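4.2 Retention and carry-over after household cleaning

Retention first, then carry-over. The two get mixed up in the trade literature and we mixed them up ourselves in the first draft. Retention here means ground coffee still inside the grinder when the motor stops. Carry-over means the part of it that comes out with the next dose. A grinder can hold a lot and give back very little, and the other way around.

Both grinders were run in the same kitchen lab in Iltcombe. The Grillow is a flat burr machine with a short straight chute. The Endareck is conical, longer path, a bend before the spout. Same beans for both, medium roast, one batch, kept in closed tins and opened only for weighing. Total over the whole study: 3,435 doses. Of these 666 were carry-over doses (light roast straight after dark, or reverse) and the rest were plain retention runs.

Cleaning was the variable we cared about. Earlier work mostly takes the grinder apart, brushes everything, puts it back, measures. No household does that. From the diary part of the study (Section 3.4) we know what people do: knock the side of the housing, blow in the chute, run a handful of old beans through. Some use uncooked rice, which both manuals tell you not to. So we tested knocking, a bellows, and a full strip-down as the reference. Rice was dropped, see 4.5.

Knocking. Works better than expected on the Grillow and hardly at all on the Endareck. The bend is the likely reason. Grounds sit in the corner, pack down, and a knock on the housing just settles them further. In several runs the dose after a knock was lighter than the dose before. We checked the scale, then checked it again. It was the grinder.

Bellows. Good on both. Messy on both. With the bellows the Endareck came close to the strip-down value, but only if the pumping was done with the motor still turning. With the motor off, most of the air goes out through the burr gap and takes the fines with it, up into the hopper neck, from where they fall back later. This shows in the data as a clean dose followed by a dirty one. Vasanthi Mudaliar noticed the pattern in the raw sheets before the averages were made; in the averages it dissapears completely. Averages are still given in Table 5 for comparison with older papers, but they should be read with the run-by-run plot next to them.

Strip-down. Lowest retention, as everyone would guess. But the first doses after putting the burrs back were coarse, on both machines, and stayed coarse for a while. Bare metal surfaces pick up a film of oil and fines again and until that is back the dose is not stable. So a fully cleaned grinder is a poor baseline if the question is what comes out in daily use. We kept it as reference only because all the older papers use it.

A word on humidity, as a reviewer of the earlier version asked. The lab is a kitchen and not a climate chamber. The windows face the yard and in July the room was noticeably more damp than in the winter series. Static clinging at the spout went down in the damp weeks, clumping in the chute went up. The two effects pull against each other and for the Grillow they nearly cancel. For the Endareck they don't. We log room humidity with each dose and it goes in the model as a covariate, nothing more clever than that. Small appliances in use on the other benches were allowed as in any kitchen (Figure 7).

Figure 7. Steamed buns on a plate beside an electric steamer.

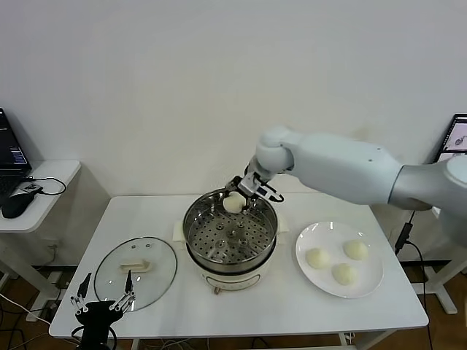
Carry-over needed a different method. Weighing does not help when old and new grounds weigh the same, so we used color. Dark roast, then light roast, same burr setting, and the light dose is spread on a tray and read with the reflectance meter. The calibration mixes were made by hand, light with known shares of dark stirred in, and the curve is smooth in the range we need. Above that range it flattens and the readings are not worth much. No carry-over dose got that high except after the long idle periods, and those are marked in the table.

Direction matters. Dark after light is harder to read than light after dark, simply because a few pale particles in a dark dose do not shift the meter. We ran both anyway. 434 of the carry-over doses are light after dark and the conclusions rest on those. The reverse runs agree in sign, with wide error bars.

Result in short: the Endareck holds more but gives back slowly, over many doses. The Grillow holds less and gives nearly all of it back in the next dose. For a person who changes beans every morning the Grillow is therefore the worse one on the first cup and the better one from the second on. Whether the first cup counts as a problem depends on habits. In the diaries, most people threw away nothing at all between beans. A few ground a small purge dose and put it in the bin, and one household kept the purge grounds in a jar for baking.

Purge size. Tested in 3 steps, with small, medium and full dose. On the Grillow the small purge does nearly the whole job and the bigger ones add waste. On the Endareck even a full dose is not enough, which fits with the slow release. Here the bellows first, then a small purge, beats any purge alone. We did not test bellows plus full purge. Should have.

Grind setting had an effect we did not plan for. Going finer between doses pushes out old grounds, going coarser leaves them. Obvious afterwards. The protocol had fixed the setting within a series but not between series, so the first dose of some series carries a trace of the direction the dial was last turned. These first doses were taken out for the carry-over part and left in for retention, where they made no difference. Anyone repeating this should always approach the setting from the same side, and with the motor running.

The spout extension sold by Vrabec for the Grillow was tried as a side run. It lowers the mess on the counter. It also raises retention, since grounds cling to the inner wall of the extension, and carry-over goes up with it. Grounding the extension with a strip of copper tape brought part of this back down. Only one unit of the extension was on hand so we report the direction and no values. A second unit from another production batch might well behave differently, the inner surface of ours was quite rough near the joint.

Operator effects were smaller than feared. Most doses were ground by Oľga Doležal, the remainder by Mudaliar, and knocking force was not controlled other than by the written instruction ("flat hand, as at home"). We compared the two on the knocking runs. Slight difference on the Grillow, none on the Endareck, where knocking does nothing no matter who does it. For the bellows the stroke was limited by a stop on the handle, so not much room for personal style.

Noise in the weighing. The scale was zeroed with the cup on before each dose. Fines sticking to the cup rim were brushed in before reading, always with the same brush. The brush itself takes up a little and gives a little back. We weighed the brush at the start and end of each session and the drift was below what the scale can resolve.

Limits. One unit of each grinder. One batch of beans, so nothing here speaks to very oily roasts, where we would expect the bend in the Endareck to do worse still. Burrs were part worn at the start, not new, and wear over the study was not seperated from the other effects. The order of cleaning methods was shuffled within a session but the strip-down always came last for practical reasons (it takes too long, and the burr carrier of the Endareck has to be warmed to come off). So a session-end effect could sit inside the strip-down values. We looked for one in the plain runs without cleaning and found a small drop in retention toward the end of long sessions, most likely the motor warming the chute. It goes the same way as the cleaning effect and would make strip-down look a bit better than it is.

Idle time is handled in 4.3. Short version, leaving grounds in the chute overnight makes them harder to get out by any method except strip-down, and the bellows loses most of its advantage on the Endareck if used only in the morning. The evening runs, with the bellows used right after the last dose, are the ones to compare.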